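Budo gripper trial: progress report to the Fatemwood fund
Covers the period to the end of June

Hello again. You asked for something a bit less stiff than the last report, so I've written this one more or less the way I'd tell it over coffee. The numbers are all in here, just not in a table.

Where we're up to

As you'll remember, the grant was for comparing two sets of fingers on the hand-held grippers before we commit to one for the arm. The first set is the stock one from Balaskas, which is stiff and flat. The second is the yellow one, with a cutout in each finger so it gives a little when it closes. I was pretty sure the stock set would win on towels and lose on shirts. I was wrong about the towels!

We've now recorded 1889 folds, and 1691 of them passed review and are usable. The ones we threw out were nearly all tracking dropouts (one gripper gets too close to the body and loses its place), plus a handful where the operator forgot to start the second unit. I'm happy with that. The proposal promised fewer, and we still have some budget left for operator hours.

Most of the work now happens in ordinary bedrooms, on ordinary beds, and I wish we'd done it from the start. On the lab bench everything folded beautifully and we learned very little. A patterned bedspread is a much tougher test for the cameras, and a mattress moves when you push on it, so the fingertips come in at all sorts of angles you'd never get on a table.

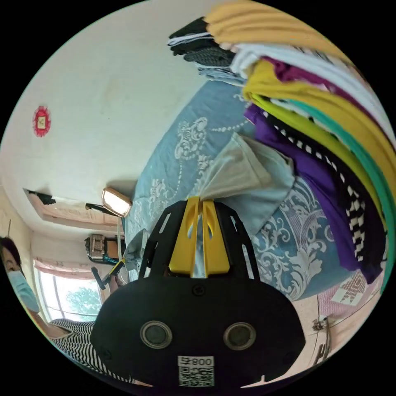
The biggest headache has been calibration. Both units in a pair have to agree on how far open the fingers are, and the reading drifts over a long session. We used to zero them once in the morning. Now we do it every 300 grasps and again after any knock, and the drift has stopped showing up in the review. It costs us a few minutes each time, and the operators grumble (fair enough, so do I).

How the fingers compare

Towels first. The stock fingers pick up a terry edge fine, but they let go badly. The loops catch and the corner comes back up with the fingers, so you end up doing the last bit twice. The yellow ones release cleanly much more often. They're also kinder when you press down through the cloth to find the layer underneath, and I think the cutouts are doing most of the work there. I'd like to test that properly with a solid pair in the same material before I put it in the final report.

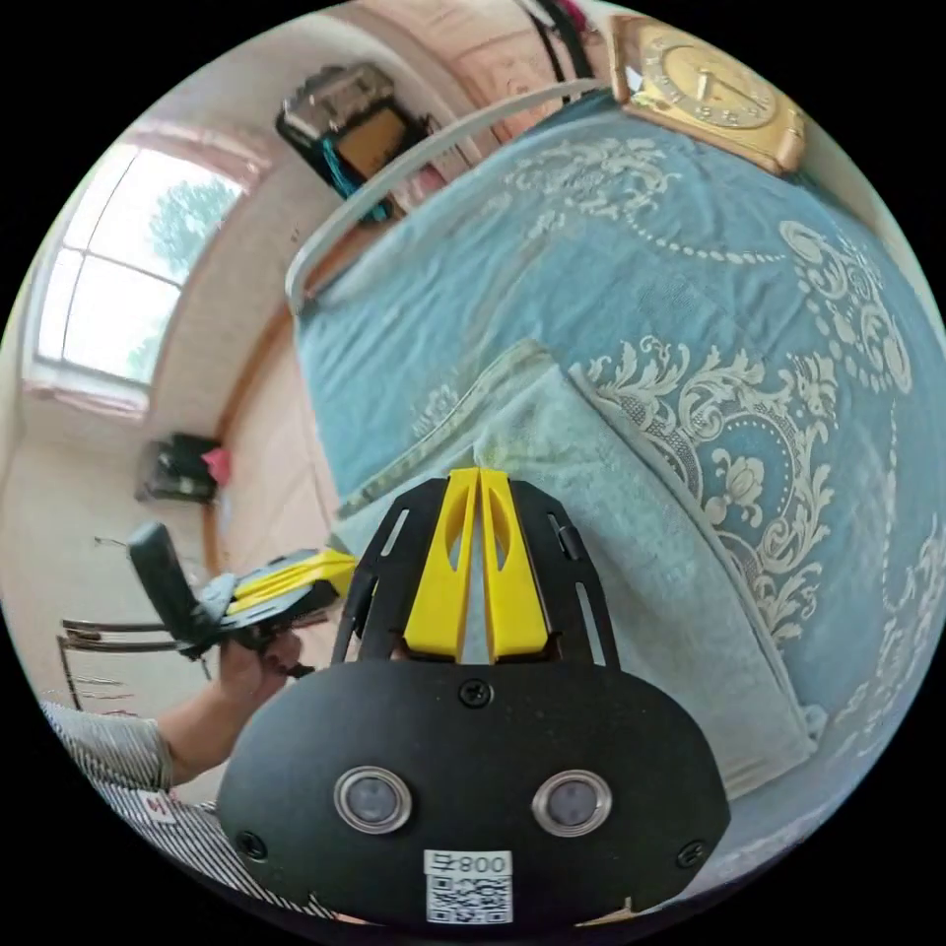 Yellow fingers closed over a folded green towel, with the second gripper at left.

Shirts and other thin things are closer. The stock set is better at pinching a single layer, no argument. The yellow set tends to grab two, and then you have to shake one off. We tried a strip of grippier tape on the tips, which helped for a day or so and then collected lint until it was useless. Cosilell have offered to mould a tip with a finer edge, and they reckon they can do it inside the current quote. I've said yes to 5 pairs.

Wide lenses next, as you asked about them last time. Yes, the picture bends a lot toward the rim, and no, it hasn't hurt us. Having the other gripper in view for most of a fold is worth far more than straight lines. When the two lose sight of each other, the reviewers have a rotten time working out which hand did what. We did try a narrower lens for a short run and I've shelved it.

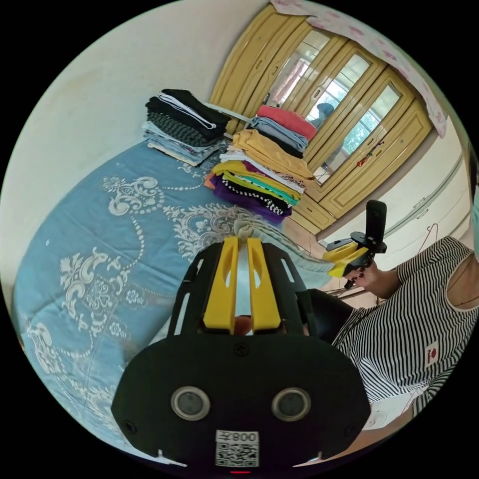
Working seated beside the bed, one gripper facing the other.

Operator comfort

This one wasn't in the proposal but it should have been. The handles are fine for half an hour and then your wrist starts to complain. We've moved to shorter sessions with a proper break, and people may sit or stand as they like. Sitting gives steadier video. Standing gives better reach across a double bed. I haven't picked a favourite and I don't think I need to, as the arm will have to cope with both kinds of data anyway.

What's next

The new tips from Cosilell should arrive in July, and we'll rerun the shirts with them straight away. After that I want to put the winning fingers on the Budo arm and see how much of this carries over. I'd expect the towels to go well and the thin cotton to be a pain.

One request: could we shift what's left in the travel line across to spare parts? We've gone through more finger screws than I budgeted for, and I'd like a full spare unit on the shelf before the arm work begins. If you're okay with that, a quick email is all I need.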